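Keeping the health insurance paperwork from eating your kitchen

I used to have a drawer. You probably have one too - the one under the toaster where every letter from the health plan goes to be dealt with later. Mine got so full last September that I had to take it off its runners to get it open, and inside was a bill for $500 that my plan had already paid in full. I nearly paid it twice!

So I have a system now (my sister-in-law Nesma laughs at it, but she copied it). I bought an 11-pocket accordion folder and gave each person in the house a pocket, plus one for the pharmacy and one for the dentist. The rest I'm still figuring out.

When a bill comes from the clinic I don't pay it that day. I clip it to the fridge and wait for the explanation of benefits, the statement that says "this is not a bill" in big letters. Once I have both, I check the date of the visit and the amount I owe. If they match, I pay, write the check number on the bill and staple the two together. If they don't, I call the billing office, and I write down who I talked to right on the envelope.

Premium notices get their own bright clip. Miss one of those and you can lose your coverage, so I pay ours the morning it shows up, before coffee.

Pharmacy receipts fade like crazy in a warm kitchen, by the way. I photocopy the ones I need for the spending account, 8 to a sheet if they're the short kind.

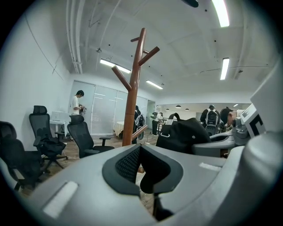

How long should I keep an explanation of benefits?

I hang on to mine for a year after the bill is settled, and longer if I'm claiming the expense on my taxes or still arguing with somebody about it.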